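We use cookies to improve your experience. By continuing to browse you accept our cookie policy. OK

Kaushik two-arm kit for clearing tables — worth it?

ysh_shakya
Jul 2, 2018
Has anyone here run the Kaushik kit for more than a few weeks? Claltberg are offering it with the Larkia software included. I want it for clearing trays in a small canteen.

amber_s
We've had one since April. Setup took 11 days, most of it on calibration. Bowls and cups are fine. Paper is poor and grains of rice are hopeless.

ezcast
Disagree on paper. Ours manages napkins if you slow it down. Support is the weak part.

amber_s
Slow it down and you may as well do it by hand.

marek_sev
I'd put it between you two. My test table has a bowl going into the square tray, a round tray with a plate, napkin and chopsticks still to sort, and a dish rack on the right.
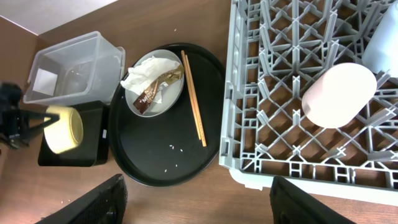

I ran 200 trays before changing the finger pads, and the grip was still acceptable. The wrist camera mount is the bit I'd complain about — the screws work loose.

ysh_shakya
Thanks. Are the pads sold separately?

marek_sev
Yes, but only in pairs. Ask Claltberg for the softer ones.

Related threads
Rultia gripper pads, any good?
Larkia update and lost calibration
Second-hand arms: what to check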